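Work and Automation, Unit 6 handout
The table-clearing arm at Pornholm: what changed for the floor staff
Posted 4/17/21. Read before section.

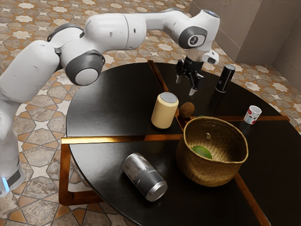

Last week we ended on the claim that automation takes over tasks and leaves jobs alone. I asked you to be suspicious of it. This week's case is a good place to start, since it is small, recent, and fairly well documented by the people who sold it.

Background. Pornholm runs a staff cafeteria and a set of lounges for office tenants. Clearing tables was done by the floor staff between other duties. Bisow supplied a two-fingered arm to pick up cups, cans, bottles and leftover fruit. Hartono, the catering contractor, employs the people who work alongside it. Keep these three apart in your notes. Students who write "the company decided" lose points every year.

What the vendor reports. Bisow's summary lists 3,000 picks in the trial, of which 1,913 needed no help from a person. The headline version of this was "most clearing is now hands-free." Do the subtraction before you repeat that. It leaves 1,087 picks where a worker stepped in, and the summary has no column for how long each one took. A dropped can is a few seconds. A spilled drink under a table is a mop, a sign and an apology to the tenant.

Note also what counts as a pick. Lifting a cup counts. Deciding whether the cup is finished with does not appear anywhere. The floor staff used to make that call by looking at the person sitting there. Under the new procedure they walk the room first and mark tables as ready, then the arm goes to work. Marking is new labor. It has no line in the job description and it was never timed.

What the workers report. Sidow, the research group we met in Unit 4, collected 107 written comments from Hartono staff. I have put a selection in the course folder. Some things to look for:

Several people say their wrists and backs feel better. Take this seriously. It is easy for a skeptical reader to skip over it.

Others say the shift got lonelier. Two people used to clear a room together and talk. Now one person watches.

A good number object to the word "assistant" in their new title. They ask who is assisting whom, and whether the pay grade follows. It did not.

The almost 80 hours of training promised per worker seems to have been counted generously. Comments mention videos watched during breaks.

On simulation. Much of the vendor's case rests on rendered test rooms. Fine for checking reach and grip, and cheaper than breaking dishes. But a rendered room has no lunch rush and no supervisor. When a report moves from simulated results to staffing levels in the same paragraph, stop and ask what carried the argument across.

For section. Bring one page on the following: if you were negotiating for the Hartono staff in June, which number would you ask Bisow to produce that it has not produced so far, and what would you do with it? "More data" is not an answer.

Reading for Unit 7 is the warehouse chapter, first half only. Skip the appendix.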